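Notas sobre Ulier después de la actualización de verano

20 de agosto de 2023

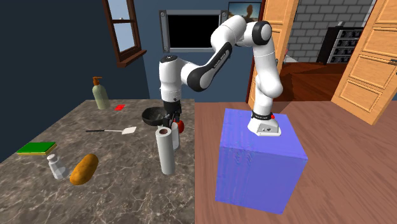 Brazo blanco y negro sobre el pedestal azul, con la pinza encima de la encimera de mármol.

Kosau publicó la actualización de verano de Ulier a principios de mes y hasta ahora no había tenido tiempo de jugarla entera. La he terminado esta semana. Apunto lo que ha cambiado, lo que me ha gustado y lo que sigue igual de mal que en el lanzamiento, por si a alguien le sirve para decidir si vuelve.

Para quien no lo conozca: Ulier es un juego de ritmo con dos carriles y cuatro botones. Las notas llegan desde los lados de la pantalla y se cruzan en el centro. Al principio cuesta leerlo, sobre todo si vienes de juegos en los que todo cae de arriba abajo. Yo tardé unas cuantas tardes en dejar de mirar al sitio equivocado. La banda sonora es casi toda de Fung-ping Lui, que también firma los temas nuevos.

Lo nuevo

La actualización trae 5 canciones, un modo llamado Stevholm y un personaje, Chow. Es gratuita para los que ya tenían el juego. Ocupa 940 MB en la versión de consola; la de PC no la he mirado.

Las canciones se desbloquean por orden y no se pueden saltar. La primera es lenta y bastante fácil, la típica canción que te ponen para que recuerdes dónde están los botones. La segunda y la tercera suben de golpe. En la tercera hay un tramo de notas mantenidas en el carril izquierdo mientras el derecho te pide pulsaciones sueltas a contratiempo, y ahí me quedé atascado dos días en Difícil. La cuarta es un piano casi solo, con muy pocas notas, y la ventana de acierto se nota mucho más porque no hay percusión en la que apoyarse. La quinta es la más larga del juego hasta ahora: 1.128 notas en la dificultad máxima.

No la he completado con cadena perfecta ni creo que lo haga. Mi mejor intento se rompió en el puente, donde el tempo baja un poco y luego vuelve sin avisar. He visto que hay gente que se queja de ese cambio. A mí me parece bien puesto, la canción lo pide, pero habría agradecido alguna señal visual más clara que el parpadeo del fondo.

Modo Stevholm

Stevholm es una ciudad dividida en barrios y cada barrio es una lista de canciones encadenadas sin pausa. La barra de vida no se rellena entre una y otra. Si fallas, vuelves al principio del barrio. Entre barrios puedes cambiar de personaje y elegir una ventaja: recuperar un poco de vida con cada cadena larga, ensanchar la ventana de acierto a cambio de puntuación, o empezar el siguiente barrio con un escudo que perdona el primer fallo.

Empecé usando siempre el escudo y no sirve para casi nada. Se gasta enseguida, en general en un fallo tonto de la primera canción, y el resto del barrio lo haces a pelo. La recuperación por cadena es mucho mejor en cuanto juegas con un mínimo de regularidad. La ventana ancha solo la he usado en el último barrio, y reconozco que gracias a ella lo pasé.

El orden de las canciones dentro de cada barrio es fijo, así que al tercer intento ya sabes lo que viene. Esto tiene la ventaja de que puedes practicar las que se te dan peor en el modo libre y volver. También hace que la primera canción de cada barrio se te acabe haciendo pesada. En el barrio del puerto la habré tocado tantas veces que ya no la pongo ni en la lista de reproducción.

Entre canción y canción hay conversaciones cortas. Se pueden pasar con el botón de opciones, pero solo después de haberlas visto una vez. La historia es poca cosa: Chow llega a la ciudad con un instrumento prestado y va buscando a quien se lo dejó. Me gustó más de lo que esperaba, aunque la traducción al español tiene erratas y en una escena dos personajes se tratan de usted y en la siguiente de tú sin que haya pasado nada entre ellos.

Chow

Chow se juega distinto al resto. Los demás personajes cambian la puntuación o la vida, él cambia el carril: cada cierto número de aciertos, las notas del lado izquierdo pasan al derecho y al revés. No añade notas, solo las mueve. Da más puntos que ningún otro si aguantas el cambio, y para la tabla de clasificación ya es el único que se ve en los primeros puestos.

No sé si eso es bueno. Antes en las tablas había variedad y ahora todo el mundo lleva al mismo. Supongo que lo tocarán en el próximo parche. Yo lo he usado para Stevholm y para las canciones lentas, y en las rápidas he vuelto a la configuración de siempre.

Cambios en los menús y en las opciones

Por fin se puede filtrar por dificultad y ordenar por fecha de la última partida. El filtro se queda guardado al salir. Parece una tontería pero con la lista tal y como estaba antes, encontrar una canción concreta suponía pasar media lista con el stick.

La calibración de audio también es nueva. Antes era un número que subías o bajabas a ojo; ahora hay una prueba en la que pulsas al compás de un metrónomo y te propone un valor. A mí me propuso un valor demasiado alto en la tele y bastante acertado en portátil. En la tele terminé ajustándolo a mano, con una canción que me sé de memoria. Recomiendo hacer la prueba 2 veces y comparar, porque si te pilla frío el resultado no vale.

Se puede desactivar el fondo animado. Lo he dejado desactivado en las dificultades altas. En el menú se llama «fondo reducido» y está en la sección de accesibilidad, no en la de imagen, donde lo estuve buscando un buen rato.

Lo que no han arreglado

El juego sigue sin guardar repeticiones. Hay quien las graba por su cuenta, pero con la función de la propia consola solo coges el final de la canción y en las largas se pierde casi todo.

Los tiempos de carga al reiniciar siguen ahí. Al fallar, eliges reintentar y vuelve a cargar la canción entera, con la pantalla del título y el nombre de la compositora. En una canción suelta no molesta. En Stevholm, donde repites mucho, sí.

La vibración continúa activándose sola al cambiar de perfil. Hay que entrar y quitarla otra vez. Lo comenté en su momento en el foro de Kosau y me contestaron que lo tenían apuntado. Imagino que sigue apuntado.

Tampoco han cambiado el sonido del acierto en las notas mantenidas, que se come parte de la melodía en las canciones con flauta. Se puede bajar el volumen de los efectos, pero entonces pierdes la referencia en las demás. Lo tengo un poco por debajo de la mitad y voy tirando.

Mando o pantalla

Me lo preguntaron en los comentarios de la otra entrada y no contesté. Juego con mando, con los gatillos asignados a los dos carriles y los botones frontales para las notas de color. La asignación por defecto usa la cruceta para el lado izquierdo y acabo con el pulgar dolorido. En pantalla táctil lo he probado poco. Las notas sueltas salen bien, las mantenidas se me cortan si muevo el dedo aunque sea un poco. Si alguien juega así y ha encontrado la manera, que lo deje abajo.

Qué me queda

Me falta el último barrio de Stevholm en la dificultad máxima y la quinta canción con la calificación más alta. Lo primero lo veo posible. También tengo pendiente volver a pasar las canciones del juego base con Chow, que desbloquean una ilustración cada una en la galería. Llevo solo las de la primera página.

La banda sonora de la actualización todavía no está a la venta por separado. Cuando salga pondré el enlace en la columna de la derecha, junto a los otros discos de Fung-ping Lui.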